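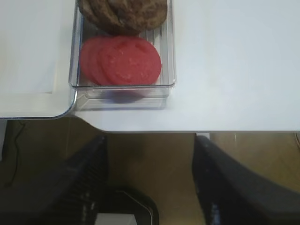
机器人的脑袋里在忙什么？

小读者科技角 · 8月12日 星期三

先问你一件事：你从盒子里拿一块饼干，要花多长时间？

大概一眨眼吧。你可能一边看动画片一边就拿到了，连头都没低。可是要让一只机械手去做同样的事，工程师得写好多好多程序，而且这些程序要一起开工，互相传话，谁也不能掉队。今天我们就钻进机器人的“脑袋”里，看看拿一块饼干的时候，里面到底有多热闹！

我们要讲的这套程序叫 Bekine，是 Candport 一间小工作室写的。它管着一只有两根黑色手指的机械手，手腕那儿装了一个小相机。手指张开、合拢，就像你用拇指和食指捏东西一样。

先说“看”

相机拍到的画面，在我们眼里是桌子、盒子、饼干。在电脑眼里呢？是一大片数字。

想象一张格子纸，格子小得要用放大镜才看得清。每个小格子里写着几个数，告诉你这一格有多红、多绿、多蓝。这样的小格子叫“像素”。机器人收到的就是写满数字的格子纸，一张接一张，不停地送过来。

那它怎么知道哪些格子是饼干？

靠学习！工作室的人先收集了900张照片，用鼠标在每一张上面描出边：这一圈是饼干，这一圈是盒子，这一块是桌面。程序看着这些描好的照片，一遍遍地猜，猜错了就把自己里面的小旋钮拧一点点，再猜。拧来拧去，它慢慢就摸出了门道：棕色的、表面裂开一道道纹路的、边缘圆圆的，多半是饼干。

这里有个很有意思的麻烦。如果饼干一块压着一块叠在一起，露出来的就只有一道道弯弯的边，像小云朵的花边。你一看就明白：“哦，好几块叠着呢。”程序却很容易糊涂，把一整摞当成一块形状怪怪的大饼干。圆圆的红色薄片叠成扇子的样子，也是同样的难题：最前面那片看得完完整整，压在后面的只露出一道弯边。程序得学会“脑补”，看到一小段弧线，就猜出被挡住的部分还是圆的。

你可以自己试一试。把两枚硬币叠起来一半，盯着下面那枚看。你明明只看到一个月牙，心里却知道它是圆的，对吧？你的大脑也在偷偷脑补！

最难看见的东西是透明的

你有没有撞过玻璃门？（编辑撞过，鼻子疼了一下午。）

透明的塑料盒对机器人来说，就跟玻璃门差不多。它的盒壁没有自己的颜色，光直接穿过去了，相机看到的是盒壁后面的东西。更调皮的是，盒壁还会反光。盒子里放着红色的食物，盒壁上就可能映出一团模模糊糊的红紫色。程序要是上了当，就会以为那里也有一片，兴冲冲地伸手去夹，结果碰到的是硬邦邦的塑料。

怎么办呢？Bekine 会去找线索，像小侦探一样：

盒子的边沿。透明塑料在拐弯的地方会把光聚起来，看上去有一点点发蓝发灰的细线。把这些细线连起来，盒子的轮廓就出来了。

影子。盒子放在白桌子上，底下会有一道淡淡的灰色阴影。阴影告诉程序：“这里有东西站着呢！”

底部的纹路。有的盒子底上有一条条浅浅的棱，棱从哪里开始、到哪里结束，能帮程序猜出盒底有多大。

一条线索也许会骗人，几条线索凑到一块儿就可靠多了。

再说“在哪儿”

认出饼干以后，程序还得知道它离手有多远。照片是平的，世界可不是平的呀！

你闭上一只眼睛，伸出一根手指去碰桌上的笔帽，是不是比平时难一点？机械手手腕上的小相机就像一只眼睛。不过它有个好办法：动一动。手往左挪一点，近处的东西在画面里跑得快，远处的东西跑得慢。坐车的时候你肯定见过，路边的树嗖嗖地往后跑，远处的山却懒洋洋地不肯动。程序量一量每样东西跑了多少，就能算出远近。

算好以后，它会在脑袋里搭一个小小的虚拟世界：桌面是一块平板，盒子是一个没有盖子的方框，饼干是一个个扁圆片。桌子边上在哪儿也要记清楚，不然手一歪，东西就到地板上去了。

工作室的人管这个虚拟世界叫 Gakness。（有人说这名字像打嗝的声音，叫着叫着就改不掉了。）Gakness 可以在电脑屏幕上转来转去地看，还可以放大。工程师最喜欢盯着它看，因为程序哪里弄错了，一眼就能发现。有一回，屏幕上的盒子飘在半空中，下面什么也没有，大家笑了好半天，然后老老实实去查毛病，原来是一个加号写成了减号。

接着是“想路线”

现在程序知道饼干在哪里了，直接冲过去？千万别！

盒子有四面墙，手指要从上面下去才行。要是斜着冲，手指会撞到盒边，把整个盒子推跑。所以有一段程序专门负责想路线，它叫“规划器”。

规划器干活的样子特别像走迷宫。它先在虚拟世界里随便伸出许多条小路，像树枝一样到处长。碰到盒壁的，剪掉。碰到桌面的，剪掉。绕得太远的，也剪掉。最后剩下几条能走通的，挑一条又短又顺的。

在 Bekine 里，规划器每次会试200条小路。你要是拿铅笔一条条画，可能得画到睡觉时间，电脑却不到一秒就试完了。

除了路线，它还要想好怎么夹。两根手指要张多大？从哪个方向捏？捏饼干的边，还是捏中间？饼干表面粗糙，夹住了不容易滑。薄薄的圆片就难得多，它又软又贴着别的片，手指很难插进缝里去。所以规划器会给每一种夹法打分，分数最高的先试。要是所有夹法分数都很低，它就会停下来说：“我没有把握。”工程师觉得这句话特别重要，会说“没把握”的机器人，比乱抓一气的机器人让人放心！

然后才是“动”

路线想好了，轮到“控制器”上场。它的工作是让马达乖乖照着路线走。

听起来简单，其实可不省心。手臂有重量，动起来会有一点点晃，关节里还有摩擦。你让它走到一个地方，它可能走过头一点，也可能差一点没到。控制器就得一直问自己：“我现在在哪儿？应该在哪儿？差多少？”差得多就多使点劲，差得少就轻轻的，走过头了就往回拉一拉。

这个办法叫“反馈”。你洗澡调水温用的也是它。水太凉，往热的那边拧；哎呀太烫，往回拧一点点；舒服了，停。要是你闭着眼睛把龙头一下子拧到底，再也不管它，那可就惨了。

工程师还要小心一件事：别让控制器太着急。太着急的控制器，差一点点就拼命纠正，结果冲过头，再拼命往回拉，又冲过头，整只手就嗡嗡地抖起来，像刚喝了冰水打哆嗦。太慢悠悠也不行，等它挪到饼干跟前，你都写完作业了。找到刚刚好的力度，要试很多次，还要画很多曲线图。工作室墙上就贴着这样的曲线图，有一张抖得像刺猬的背，是大家舍不得撕的“纪念品”。

夹饼干时，力气也靠反馈。手指一边合拢一边感觉有没有碰到东西，碰到了就放慢，夹稳了就停下。夹太紧，咔嚓，饼干变成饼干渣。

谁来当指挥？

看的程序、搭虚拟世界的程序、想路线的程序、管马达的程序，它们都在同时干活。要是各说各的，准会乱成一锅粥。所以还需要一个“任务指挥”。

任务指挥手里有一张清单，差不多是这个样子：

找到盒子。
找到盒子里最上面的饼干。
想一条路线。
把手移到饼干上方。
慢慢下去，夹住。
抬起来。
看一看，夹住了没有？
夹住了，就放到该放的地方。没夹住，回到第二步。

最后那一句最妙！有了“没夹住就回去再来”，机器人就不会傻乎乎地举着空空的手指，假装自己拿到了饼干。在 Bekine 里，同一块饼干连着失败3次，任务指挥就会让手停住，请人来看看。

程序员把这种“如果怎样，就怎样，不然就怎样”的写法叫作“条件判断”。你每天早上也在用：如果下雨，就带伞，不然就不带。

出错了怎么查？

程序出错太平常啦，再厉害的工程师也会写错。关键是要留下线索。

Bekine 有一个记事本，叫“日志”。机器人每做一件小事，就往里面记一行：什么时候，看到了什么，打算做什么，手在哪里。夜里没人的时候出了错也不怕，第二天翻一翻，就能像看侦探小说一样找到是谁捣的乱。

更棒的是“回放”。把相机拍的画面和日志放在一起，从头再放一遍，程序就会把当时的想法重新想一遍。工程师可以按暂停，凑近屏幕问：“你刚才为什么觉得这块影子是饼干？”程序当然不会开口回答，可是屏幕上会用颜色标出它当时最在意的地方。答案往往就藏在里面。

七月里，他们改了一小段认饼干的程序，改完特别高兴，结果一测试，饼干认得更准了，盒子却认不出来了！所以现在有一条规矩：每次改完程序，都要先在电脑里跑完12个小测试，全都通过，才可以让真的机械手动起来。测试里有暗暗的房间，有亮得刺眼的灯，还有一个盒子是空的。空盒子那一关最考验人，正确的做法是什么也不夹。

做测试的那张长桌子，工作室的人叫它 Begović 台，听起来像个滑雪场，我们很喜欢。

轮到你啦：当一回机器人

找一个好朋友、一条围巾、一个盘子和几块饼干。

你来当机械手，用围巾蒙住眼睛，只许用拇指和食指。好朋友当程序，只能说这几句口令：“往前一点”“往后一点”“往左一点”“往右一点”“往下一点”“往上一点”“张开”“合拢”“停”。不许说“就在那儿呀”，机械手听不懂“那儿”是哪儿。

开始吧！看看你们能不能把饼干从盘子里夹到餐巾纸上。

玩完一轮，换过来再玩。然后一起想一想：

哪句口令最有用？有没有哪句口令你特别想加进去？
“一点”到底是多少？你的一点和好朋友的一点一样吗？
如果好朋友说得太快，你的手会怎么样？

第二个问题，工程师们也吵过。机器人可不懂“一点”，你得告诉它走几毫米。你们可以约好，“一点”就是一根手指那么宽，再玩一次，看看是不是顺多了。

还想更难？把盘子换成有高边的透明盒子，再把饼干一块压一块地叠起来。碰到盒边就算撞车，要从头开始。夹碎的饼干归当程序的人吃。

小词典

像素：画面里的小格子，每一格都记着颜色。
感知：程序弄明白“我看到了什么、它在哪里”的本领。
规划：动手之前先在虚拟世界里想好路线。
控制：让马达照着路线走，走歪了马上纠正。
反馈：一边做一边看结果，再决定下一步使多大劲。
日志：机器人的记事本，查错的时候全靠它。

你在口令游戏里发明了什么新口令？写下来或者画下来寄给科技角吧，下一期我们讲机器人怎么叠毛巾，那个可比饼干软多了！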